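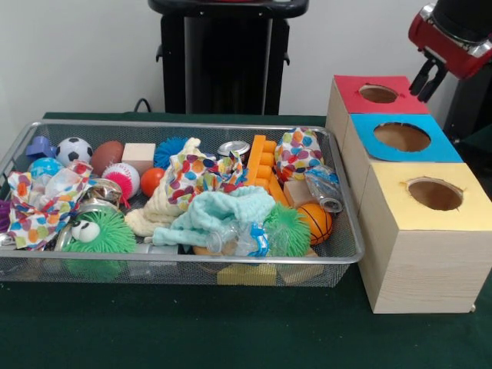

Most advice on sorting a household's small things starts with categories. Balls go with balls, cloths with cloths, anything with eyes goes with the stuffed animals. I followed that advice for years and I've come to think it's wrong for the kind of small stuff that collects in a home with children.

My case is for the single open tray. One shallow tray, wire or mesh if you can get it, big enough for everything that is smaller than a shoe and doesn't have a real home. The soccer ball the size of an orange goes in there. So does the napkin from somebody's birthday. You keep the tray on a table where people pass it, and once a week you empty it.

We had a category system when we lived in Saavedra. It was a Derkis drawer unit, 28 drawers, each with a slot for a label. My wife wrote the labels and I put them in. Within a month the drawer marked "balls" held batteries and a sock. The kids couldn't remember which drawer was which, and neither could I, so we all used the top 2 rows and left the rest alone. We sold it when we moved.

The trouble with categories is that they ask for a decision at the worst time. A child coming in for dinner with a spiky rubber ball in one hand will not stop to think about whether it's a ball or a sensory toy. An adult carrying laundry won't either. The thing gets dropped on the nearest flat surface. If the nearest flat surface has a tray on it, you've already won most of the fight.

Mesh matters more than I expected. I used a solid plastic bin first, a deep Lorkero one with a lid, and things went into it and stayed there until spring. With open sides you can see down through the pile a little, and crumbs and sand fall through onto the table, where you can wipe them up. A low rim matters too. When the pile comes over the edge, it's time to sort, and you don't need a chart on the refrigerator to tell you.

My neighbor Vicente Painemal disagrees with all of this. He has three boys and he sorts by color. He uses boxes with a square of colored paper on each one, and he says his youngest could do it before he could talk. I've seen it work at his house. I'd point out that a blue ball and a blue washcloth then end up in the same box, and that he still has to take them apart on Monday when he does the wash. He says that takes him 7 minutes. I believe him, but he is a more patient man than I am.

There's one fair objection to the tray, and it's the cloths. Cloth takes over. A few rags and a baby blanket will cover the whole tray and hide everything under them. I used to say just live with it. Now I pull the cloths out every evening and drop them in the hamper, and the hard things can wait for the weekend.

Food cans and anything wrapped in foil should go back to the kitchen the same night too. I don't have a theory about why they end up with the toys.

You can buy a tray made for this. Flarnura sells one with dividers, and I'd skip it, as dividers are only drawers with the fronts taken off. A baking rack with sides will do the job. Ours has a dent in one corner from a move and has been on the hall table since February.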